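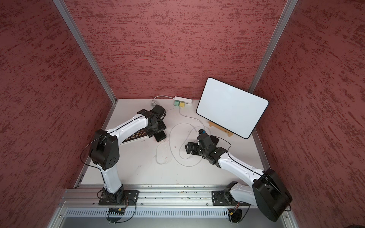

Sostthorpe students teach two-armed robot to tidy up a desk

A student robotics club at Sostthorpe Technical College will take a two-armed robot to a regional student showcase in July, after spending most of the school year teaching it to handle ordinary things found on a desk.

The project is called Tiller. It uses a pair of arms mounted on the same rail, and the students have been training it to pick up, move and unplug small items such as phones, plugs and charging cables.

"Cables are the hard part," said Joon-young Heo, a second-year student who leads the club's software group. "A block is the same shape every time you pick it up. A cable is a different shape every time you touch it, and it changes again while you are holding it."

The club has 14 members this year, most of them from the college's electronics and mechanical design programs. They meet two evenings a week in a ground-floor lab in the Papadopoulos Building, and the lab is open to them until 9 p.m. Several members have also been coming in during lunch since the spring break.

Work on Tiller began last fall with one arm. The students bought the second after winning a small equipment grant from the college, and they spent about six weeks getting the two to work side by side without hitting each other. The first version of the control program simply stopped one arm whenever the other moved. It was safe, Heo said, but a task that a person could do in a few seconds took several minutes.

The current version divides the tabletop into zones. Either arm can work in its own zone at any time. The middle of the table is shared, and an arm has to reserve it before entering. If the arm holding the reservation does not leave within a set time, the program asks it to back out and try again.

To teach the robot a task, a student guides the arms through it by hand while the computer records the joint positions and the video from the lab's cameras. Each recording is called a run. The club has saved 2343 runs so far, and 502 of those involve unplugging a cable. The runs are used to train a program that then tries the task without help.

Not all of the runs are usable. Students review the recordings and throw out any in which the person guiding the arms paused for too long, dropped an item or bumped the table. The review work is shared among all the members, including those who joined to work on hardware.

"Everybody reviews," Heo said. "It is slow, but you learn what a good run looks like, and then your own runs get better."

The students test the robot in sets of 40 attempts. In the most recent set, Tiller moved a phone to a marked spot 33 times. Unplugging a cable worked 19 times. In most of the failed attempts, the gripper closed beside the plug or pulled on it at an angle and lost its hold. The club has tried two sets of printed fingertips to fix the problem and is working on a third, with a narrower tip and a softer pad.

Lighting has also caused trouble. The lab has windows on one side, and a program trained on evening recordings did poorly when it was tested at noon. The students now record at different times of day and keep a note of the conditions with each run.

Faculty advisers check the wiring and the emergency stop before the arms are used each evening. The advisers do not write code for the project. At least two people have to be in the room whenever the power is on, and one of them has to stay within reach of the stop button. First-year students complete a short safety course before they are allowed to guide an arm.

At the showcase, each team will have 15 minutes on a table set up by the organizers. The items will be chosen from a list sent out in advance, but the teams will not know where they will be placed. Points are given for each item moved correctly, with a penalty for anything that falls off the table. Teams may restart their program once.

The Sostthorpe club entered the same event last year with a one-armed robot named Dovix and finished ninth out of 16 teams. Dovix could sort blocks by size but had no way to hold one item steady while moving another. Its base and some of its electronics are kept in the lab for spare parts, and new members practice soldering on its old circuit boards.

The students are raising money to cover travel and shipping. They have collected $500 through a bake sale and a repair evening at which visitors could bring in broken lamps, radios and small appliances. The college will pay for the van. A second repair evening is planned before the end of the term, and the students are asking visitors to bring the power cord along with whatever needs fixing.

Until then, the club plans to concentrate on cable tasks and leave the phone task as it is. Heo said the team wants at least 30 successful attempts out of 40 before it leaves for the showcase. If the new fingertips do not help, the students may have one arm hold the hub while the other pulls the plug. They have tried that method only a few times, and it requires both arms to be in the shared zone at once, so part of the reservation program would have to be rewritten.

The lab will be open to other students and their families for one evening in the last week of classes, starting at 6 p.m. The club will run Tiller every half hour. Students who want to join in the fall can sign up at the door, and no programming experience is required.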